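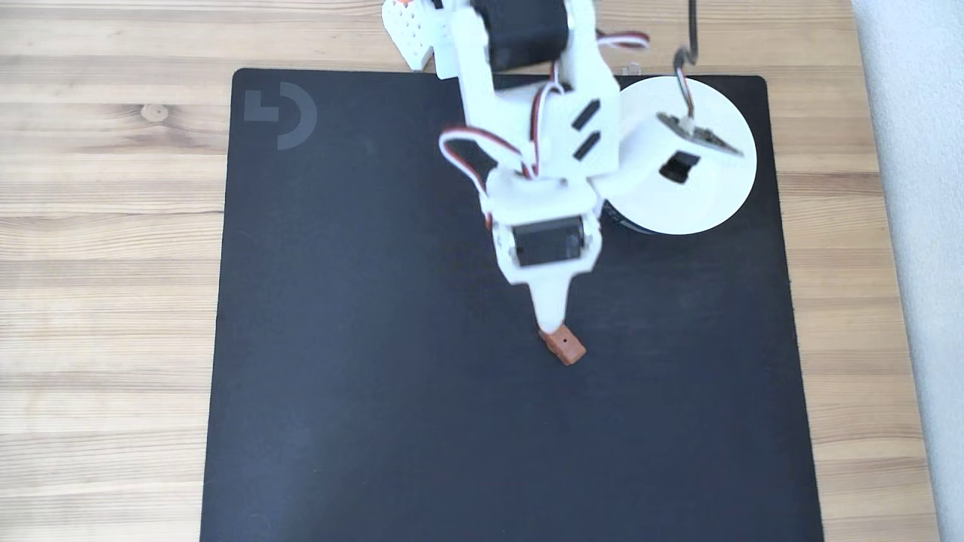 Prukevach Opens Its Winter Quiet Hours, and Asks the Town to Whisper

Thursday, December 8, 2022

The Prukevach Public Library will stay open until midnight on weeknights through the end of exams, a service students have requested every September since the building had a working furnace.

Quiet Hours will offer 38 desks on the second floor, 30 of them near an outlet. The other eight are recommended for readers of books. Desks may be reserved for up to four hours. Coats left on chairs do not count as people and will be moved to the front desk, where they can be claimed without a lecture.

Coffee comes from Kelo, the bakery across the street, which has agreed to supply 200 cinnamon rolls a week at cost. Lids are required. The carpet is new and the library would like it to stay that way until at least spring.

The Mtshali Reading Room remains closed while its radiator is persuaded to stop knocking.

Admission is free. Late fines are still 28 cents a day.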